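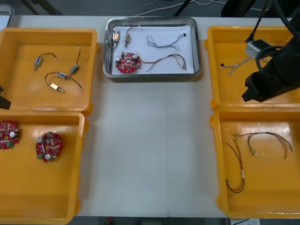 A wire is never in the same place two times, Salamatu Ekpo told me before I had found a chair, and anyone who wants to teach a robot to handle one should begin by accepting this. She had been driving the two arms since the early morning and she was eating a sandwich with her left hand, because the right one was tired.

I came to Flukemell in Jadville to learn how a robot is shown a task. I had read about it, but I had imagined something more like programming. In the room where Ekpo works there is very little programming to see. The operator holds a pair of handles, the arms on the table follow the handles, and the computer records both the movement and what the cameras see. Afterwards a model is trained on the recordings.

The task of this season is kitting. Small components with their wires, round red circuit boards and wire harnesses lie in yellow trays, and they must go to a steel tray in the middle which is lined with paper. Each kind has its place on the paper. For a person it is work of a minute or so. I asked Ekpo how long it takes with the arms.

"On a good day, three minutes," she said. "When I started it was eleven. You have no feeling in your fingers, you understand? You must look for everything that your hand would normally tell you. Is the board held, or is it only resting between the jaws? You learn to see it from a very small tilt."

Which of the parts is the worst? She did not need to think. The harness, she said, because when you lift one end the other end makes its own decisions. With the boards she had a different trouble. In the first weeks she took them always by the nearest edge, sometimes over a capacitor, and Frida Eyvindsson, who leads the training work, had to ask her to stop.

Eyvindsson joined us at this point and was a little embarrassed by the story. "It was my mistake," she said. "I had written 'pick up the board.' That was the full instruction. Salamatu picked up the board. Then the model learned to press on capacitors, very faithfully."

The instruction sheet is now four pages. I was allowed to read it, and it is a pleasant document, written in short sentences. The board is held at the rim where the rim is free. A harness is taken near a connector and carried low. If a part falls on the table, the operator picks it up again and continues, and the recording is not deleted.

This last rule surprised me, and I asked Eyvindsson if a clean example would not be better.

"We believed so," she said. "Last August we had 1301 recordings, and we threw out everything with a slip in it. We had 688 left, all of them beautiful. The model from those was excellent until something went wrong, and then it just stood there. It had never seen a person repair anything."

So they put the slips back?

"The ones where the operator recovered, yes. The ones where she gave up, no."

Ekpo had her own opinion on this. She finds that operators behave differently when they know that a slip is permitted. They become calmer, and the movements become rounder, and she thinks the model profits from this more than from the slips themselves. Eyvindsson said that she could not prove it wrong. They had evidently had this discussion before, and neither of them seemed to be in a hurry to finish it.

We spoke also about guiding an arm directly by hand, as was done in the older cell down the corridor, the one they call Stuvlow. There the operator takes the arm at the wrist and moves it through the motion. Ekpo learned on it. She liked that she could feel the weight, but one person cannot easily lead two arms in this way, and her own sleeves were in half of the camera pictures. For a task with two hands she would not go back.

How many recordings are enough? Eyvindsson has 3000 written in her plan. She admitted that the number came from a budget table. After the first 1000 she wants to stop and look at which starting positions are missing, since people lay out the trays in a tidy manner without wanting to, and the loops of wire come out looking alike.

"I ask them to drop the harness in from a height," she said. "They do it nicely for one day. Then they begin to arrange it again."

"I do not arrange it," said Ekpo.

"You arrange it a little."

Before I left I was permitted to try the handles. I closed the jaws on a connector, and I was quite sure that I had it, and I lifted the empty gripper up to the height of my own eyes. Ekpo said that this was usual. On the second try I got the harness across the rim of the steel tray and let go too early, so that it lay half inside and half outside. She asked if I wished to recover it, for the recording. I needed four attempts.

Related
Villads Damgaard on grippers for soft packaging
What a wrist camera misses: a visit to Vestergaard
Ginette Besson: "I write the instructions last"
Malou Vestergaard answers readers' letters on operator fatigue
Handles, gloves or pedals? Three ways to drive an arm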